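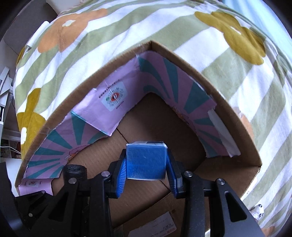
*1 min read*

**Re: [kerneck-swaps] Boxes for the September parcels**

Quick one, on my way out.

> Has anyone got decent boxes left? Ours from Frade are all too shallow. Also do we take the old lining paper out or leave it in? Last time Bistport sent 2 back with the old labels still showing and I don't want that again.

Got a few, yes. Plain brown cardboard, good and deep. The one I'm on now has lilac paper up the sides with teal rays on it, rather cheerful. I'd leave it in where it's sound. Coming away a bit on one side - will tape that down tonight or trim it.

Labels - agree, off or covered. Look INSIDE as well please, not just the lid. Mine has a printed shipping label on the floor of the box and little stickers on the lining, easy to miss when your rushing.

Small blocky things in first, flat on the bottom, then soft stuff round them. No loose bits in the corners.

Can spare 8 boxes. Drirkum lot can collect after 2, side door. Will bring the rest over to Kerneck when I've got the car back, proably end of the month.

Tape is running low, bring your own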